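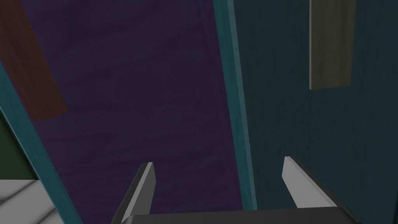
4.2 Comparing the two grippers in simulation

We were keen to find out how much the choice of gripper matters once the arm and controller are held fixed. Both hands, the two-finger Zullen and the softer Hikmont, were run in the Tollunby simulator on the same arm, with the same wrist camera and the same joint limits. Each policy was trained on 4000 episodes, of which 3972 were kept after we removed those where the physics solver failed. Testing used 1000 fresh layouts per gripper, with surface colours and textures drawn at random.

Figure 3. Wrist camera view in the simulator, with the two fingers spread wide and a purple panel beyond them.

The wrist view turned out to be a real pleasure to work with. Having the fingers always in sight gives the policy a steady reference — it can judge its own opening without reading the joint values. The Zullen gained most from this, and its approach paths were over 30 per cent shorter than with the fixed overhead camera. The Hikmont improved too, though its wider pads hid more of the target in the last few centimetres. We were delighted to see the same ordering under the Rweyemamu controller, which we had tuned for neither hand.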